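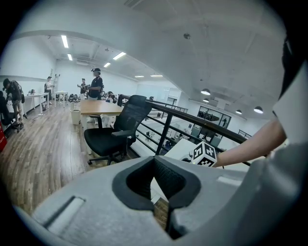 *Office chair with mesh back and armrests, next to a wood-topped desk*

## Tellidum rally trip meter

Hiditz sells the Tellidum as the last trip meter a rally co-driver will need. I'd take that with some salt. It's a decent box with two readouts, total and stage, and big enough digits to catch over a crash-prone crest.

**What you get**

- Head unit, bracket and 2000 mm loom
- One wheel probe (a spare costs extra)
- Memory for 1000 waypoints, far more than any club event will use
- Weight: 584 g with bracket

Hiditz claims it holds its calibration all season. Maybe on smooth gravel. Qistina Santoso ran one on the Aslow forest stages in October and had to reset it at two services, after new tires each time. She still prefers it to her old Tagle, mostly for the buttons, which work with gloves on.

The "pro" mode is a paid unlock. It adds average speed and a countdown, both of which a cheap stopwatch will do. Skip it unless you run regularity events.

The probe bracket is thin. Ours bent on a rock before the first time control — order the steel one, or make your own.

**Price:** 785, loom included. Pro unlock not included.

**Fits:** any 12-volt car. Check your dash depth first; the plug at the back sticks out more than the drawing suggests.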